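Moving the planner to its own process

I spent most of March on one change, and I want to write it down while I still remember why I made each decision.

The setup is a robot arm that takes apart old desktop computers. My part is the software between perception and the arm controller. Perception says where the parts are, a task script says what to do next, and the motion planner finds a path. Until this spring all three ran in one Python process. That was fine for pick and place on a flat table. It stopped being fine when we moved to towers.

A tower has walls. The gripper has to go down past sheet metal, stay clear of cables, and come back out the same way. The planner takes longer to find a path, and while it was thinking, the camera callbacks sat in the queue. By the time a path came back, the pose estimate it was based on could be stale. Most of the time nothing had moved. When something had, we got a protective stop and a trip to the pendant.

Babak Ahmadpour had been telling me to split the planner out since last year. I kept putting it off by making the queue shorter, then by dropping frames, then by adding a lock I am not proud of. The lock is gone now.

What I have today is three processes. Perception writes the latest scene into shared memory with a counter. The planner takes a copy, remembers the counter, and plans. Before the first waypoint is sent, the executor compares counters and checks whether any object near the path has moved more than its tolerance. If so, the path is thrown out and we plan again. The whole check is 66 lines, including comments.

The collision model also changed. We used to load one mesh per case, which meant Mahnaz Kiani had to clean up a scan every time we got a new model. Now the case is a set of boxes fitted to the point cloud: floor, walls, drive cage, power supply. Anything the fitter can't explain goes into a voxel layer and is treated as solid. Cables end up there. It wastes space, and the planner sometimes refuses a gap that a person would say is wide enough. I can live with that for now.

To test it I replayed 3337 planning requests from the old logs. The old code returned a path for more of them, but 603 of those paths went through something once I checked them against the new model. Most of the bad ones clipped the top of a wall on the way out. We had been getting away with it because the meshes were a little small and the real arm was stopping before contact.

After the replay I moved on to approach poses over the motherboard. This is slow work. You send a pose, compare the arm with the viewer, adjust the tool offset, and send it again. 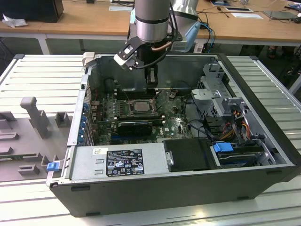

The gripper over a Dell tower with the side panel off.

The rear wall is the hard part of this case. The gripper body is wider than the fingers, so a pose that looks good for the fingertips can put the body in the wall. I was only checking the fingers and the palm. Tyyne Lehtinen spotted that the cable loop at the wrist wasn't in the model at all. It is now a fat capsule attached to the wrist link, which costs us a few poses in the corners.

Still open: the planner process does not shut down cleanly if perception dies first, and I have to kill it by hand. The voxel layer also keeps old cells after a part has been lifted out, so the second plan in a run is more careful than it should be. I have a branch that clears cells the camera can see through. It works in replay and I haven't run it on the arm yet.

The timeout for a single plan is set to 3000 ms. I picked that number by feel and will probably change it once the branch is merged.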